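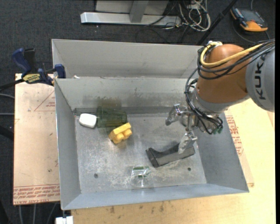
KUKA arm over a grey metal bin.

Sports Reporting, Week 6: Reading a basketball box score
Tutor: Jytte Þórarinsdóttir

Start with shooting. Field goals are written as made-attempted, so 9-24 means nine baskets from 24 shots. Three-pointers are already included in the field goal line. Do not add them again.

Free throws are listed separately and count one point each. To check a player's total: two points for every field goal, one extra for every three, then the free throws.

Rebounds are split into offensive and defensive. An offensive rebound keeps the possession alive — look here when a team shot badly and still stayed close.

Turnovers matter most alongside points off turnovers, if the club supplies them. Tollville's sheets do. Vidal's do not.

Plus/minus is noisy over one game. Leave it out of short reports.

Exercise
Use the Tollville v Avier sheet. Write 140 words, final score in the first sentence, no more than four statistics. Check that the players' points add up to the team total.

Hand in to Villads Ladefoged by 10/11/2025. Next week: quotes and post-match interviews.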